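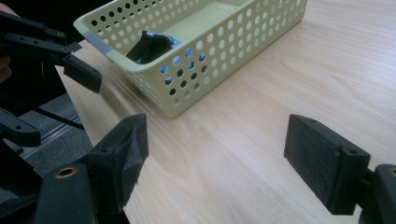
Nafula Okoth

Avow (hand-held gripper)

Avow is a hand-operated two-finger gripper designed for assembly at home or in a shared workshop. It was developed at Watdale, a member-run workshop, by Brahim Lahlou and is distributed as a set of part files, a screw list and a short assembly guide. The tool is held in the hand and closed by a trigger. It is normally built in pairs, one for each hand, and is used to work out finger shapes, pad materials and grasp positions before the same fingers are fitted to a motor-driven arm.

Name and versions

The name first appears in the Watdale project log as a label on a box of rejected linkage parts and was kept for the finished tool. Four versions have been released. The first used fingers molded in one piece with the trigger bar and could not be repaired when a finger cracked at the root. The second separated the fingers from the linkage. The third introduced removable pad blocks. Version 4, released in September, moved the finger mounting points outward and replaced self-tapping screws with threaded inserts. Fingers from version 3 do not fit version 4 without the adapter plate supplied in the part files.

Construction

The body, fingers and linkage arms are printed in dark gray or black plastic. Most documented builds use Cutel filament, a stiff grade sold for brackets and machine guards, although the guide permits any material that does not creep under a clamped screw. The printed parts of one gripper, with hardware, weigh 400 grams. Overall length with the fingers fitted is 152 mm, measured from the front of the handle.

Motion is carried from the trigger by a jointed linkage with an arm on each side. The pivots are plain screws running in reamed holes. Bearings were tried in version 2 and dropped, as the slack in the printed arms was greater than the slack in the pivots and the bearings made no measurable difference to play at the fingertip.

Each finger carries a brass threaded insert set into its body below the pad. Inserts are pressed in with a soldering iron fitted with a flat tip. The guide asks that the insert be left slightly proud of the surface and then pushed level with a cold steel block while the plastic is still soft. An insert that goes in at an angle should be drawn out with a screw, and the hole filled and drilled again — reheating it in place usually widens the hole.

Pads

The pad is seated in a separate mounting block with small screw holes along its top edge. The block can be changed without removing the finger. Two facings are in common use.

The first is a soft, felt-like sheet in dark gray. It marks nothing, holds cloth and matte plastic well, and gives poor results on polished surfaces. It picks up lint and has to be brushed. The sheet is cut to the size of the pad recess and fixed with contact adhesive on the back only, leaving the edges free of glue.

The second is a wrap of dark tape over a plain black pad. Tape is quicker to renew and gives a firmer grip on hard edges such as the rim of a container. It creases with use, and the folds move the point of contact by a small amount. The guide treats this as acceptable for trials and unsuitable for any measurement of grip force.

The facings may be mixed, with one finger taped and the other left with felt. Lahlou recommended the mixed arrangement in the notes to version 4 for thin cloth, where the rougher side holds the fabric and the softer side lets a fold slide into the gap. Okoth's later trials at Watdale found the advantage clear on knitted fabric and absent on woven fabric.

Opening

The stated maximum opening is 70 mm between bare pad blocks. Facings reduce it. The opening is limited by a stop on the trigger bar, and removing the stop allows the linkage to pass over center and lock open. Several builders have reported this fault after sanding the stop to gain travel.

Bench trials

Avow has no formal test standard. The assembly guide describes a bench trial known at Watdale as the Arancibia trial, after the workshop bench where it was first set up. An open plastic basket with perforated sides is placed on a table, a piece of loose cloth is put in it, and the operator works with a gripper in each hand. One tool steadies the basket or opens a path to the cloth and the other lifts the cloth clear. The cloth is left bunched at the start of each run.

Perforated baskets are preferred to solid ones for this work. A fingertip with a square corner tends to catch in round holes, and the trial therefore shows up badly finished edges early. The rim is the usual place to take hold of the basket. A strip of gray tape over the rim at one end, carried down the short side, serves as a reference mark and keeps the basket facing the same way from run to run. The tape should be pressed flat at the rim, where a raised edge will be lifted by the pad.

Common faults recorded in the trial are a late-closing finger, caused by unequal screw tension at the pivots, and a twist of the pad block under side load. The first is corrected by backing off the tighter pivot screw by a quarter turn. The second generally means that the screws along the top of the block are bottoming in their holes before they clamp.

Use with powered arms

The version 4 finger bolts directly to the carrier plate described in the part files. The insert takes the same screw in both cases. Pads worn in by hand should be replaced before the fingers are moved to an arm, and the trigger linkage is not used. No motor or controller is specified.

See also

Parallel gripper; Four-bar linkage; Heat-set insert; Shared workshop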